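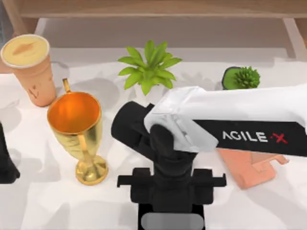
Slide 2: Moisture loss through disposable cup lids

Start with the question from the Urkance cafe trial: how much of the cooling in a takeaway drink is evaporation, and how much goes through the wall? Most people guess the wall. With the lid off, evaporation is the larger share at serving temperature.

Define terms before going on. Sidewall loss is conduction plus convection. Top loss is evaporation plus convection from the surface. Radiation is small and we fold it into both.

Slide 3: Method

Fill volume was 473 milliliters, the standard large size at the Warholm site. Start temperature 66 degrees Celsius. Cups stood on a scale in still air. Mass was logged for the full run, and the probe sat at half depth. Maya Rawashdeh ran the repeats in December and will take questions on the logger.

Mention the scale drift here – it was corrected, and the correction is in the appendix.

Slide 4: Lid types

Flat lid, domed lid, no lid. A takeaway cup with a flat lid is the baseline for every chart that follows. Say this twice. At the Wan meeting people read the charts against the open cup and the discussion went off track.

The sip hole stayed open in all lidded runs. Tape over it changes the result, and the taped runs are not shown.

Slide 5: Results

Point to the mass curves first, then temperature. The open cup loses mass fastest early on and flattens as it cools. Flat and domed lids overlap for most of the run. Do not claim a difference between them.

If asked about double-wall cups: Wirnik supplied samples, but the wall thickness varied too much to include.

Slide 6: Limits

Water only. No milk, no foam, no stirring. Room humidity was recorded but not controlled. Next series adds a fan at low speed.

Leave the slide up during questions. Spare copies of the data sheet are by the door.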